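Equipment plan for the second half of the year

From the Skasside members' newsletter, 14 July 2018

Many of you asked after the last general meeting what we will do with the equipment money, and whether it is true that we are buying a robot arm. I promised to write it down properly, so please take a cup of tea, it is a little long.

The short answer is that we are buying hand-held grippers first, and the arm later. The arm is still in the plan. It moves to January, when the new budget opens, and I will explain below why I think this order is better for us.

As you know, our group works on teaching household tasks to a robot arm: hanging up a coat, putting shoes in a pair, clearing a table. For this we need many recordings of the task done well. Until now we have made them on the arm at Yeom, where we have a place for one morning in every two weeks. Sun-ja Chae has kept the booking list from the beginning and she can tell you how often the morning was lost to a software update or to another group which ran over its time. With hand-held grippers a person holds the fingers in the hands and does the task directly, in any room, and the recordings can be used for the arm afterwards.

We borrowed one pair from Plomis in spring to see if this suits us. Gyu-bin Sung and Lợi Bùi made most of the recordings with it, and their notes were the base for what follows.

What we will order now

We have agreed to order 2 pairs of grippers, with the marker cubes already mounted. The price from Plomis is 875 pounds for each pair, and this includes a set of spare finger pads. I asked also for a price without the cubes, because Do-yoon Baek was sure we could print them ourselves. We could, but the saving was very small and the cubes must sit at exactly the same angle on every gripper. If one is turned by a few degrees, the position of the hand is calculated wrongly and you notice it only weeks later. So we pay for the mounted ones.

Two backpacks for the recording computer are also on the list. Here I was too optimistic in the first draft. I had written down a cheap school type, and Tegwen Edwards, who is smaller than most of us, carried one for a whole session with the full weight inside and sent me a rather clear message. We will now take a type with padded straps which can be made short enough for everybody. Please do not buy your own and send me the receipt, I cannot refund it.

Then there are batteries. In the spring the battery was the thing that stopped us most often. One person needs one battery in use and one on the charger, and a third if the session goes over lunch. We will buy 6, all of the same model, so that any charger in the cupboard will do. Storage is the last item. I have put in enough disk space until the end of the year, with a copy kept at Flistness, who have kindly given us a shelf in their server room without charge.

What we will not order

We had a proposal to rent a furnished flat for recordings. It is a nice idea, and I understand that a real kitchen gives better material than our meeting room. But the rent for one season would be more than everything else in this plan together. The ordinary rooms we can already use have chairs, tables, shelves, shoes and too many cables, and for the robot this is good practice. If you have a room at home or at your work that we may use for an afternoon, please write to me. It does not need to be tidy. I would even ask that you leave it as it is.

We will also not buy new lamps. Gyu-bin compared recordings made with our old lamps and with only the ceiling light, and he found no difference in how well the markers were read, as long as nobody stands directly before a window.

About the time needed

Money is the easier part of the budget. The harder part is the hours, and I think we did not plan them honestly last time. We counted only the time of recording, but before this comes the calibration, and after it comes the copying and checking of files, and these two together took us as long as the recording itself. In the new plan each session has a second person who does not wear the backpack. This person keeps the log, puts the objects back in their starting place and says when it is time for a pause.
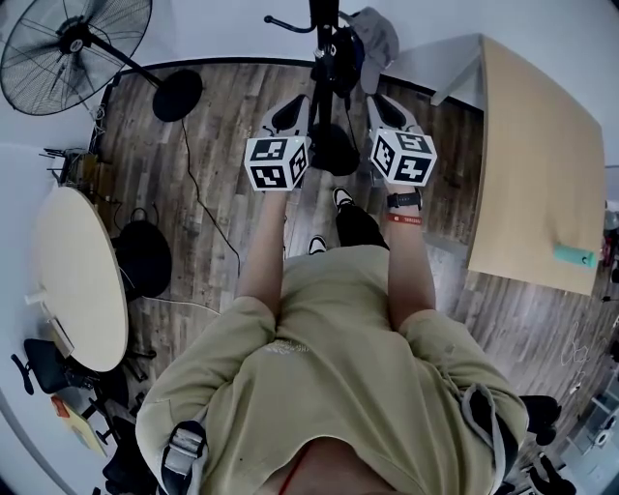
The pause is not a luxury. When you work at floor level with both arms stretched forward, the shoulders become tired sooner than you expect, and tired people make short, hurried movements which we must later throw away. Lợi has proposed that two people change places after every block, and I have written the hours in this way. It makes the plan look more expensive on paper, but I believe it will be closer to the truth.

When the arm comes

For January I am asking for prices from three suppliers. I want the price to include the mounting plate, the training day and the delivery to the second floor, as our last quotation for a machine had none of these and the final bill was a surprise. I want also to know in writing that the fingers on the arm can be the same as the fingers on the hand-held grippers. If they are different, a part of our recordings would lose its value, and this would be a pity after so much work. A supplier who cannot confirm this will not stay on my list, even with a good price – I have told all three the same.

Please send your remarks on the plan to me or to Tegwen before the order goes out at the end of the month. Remarks about the coffee machine go to Do-yoon as before.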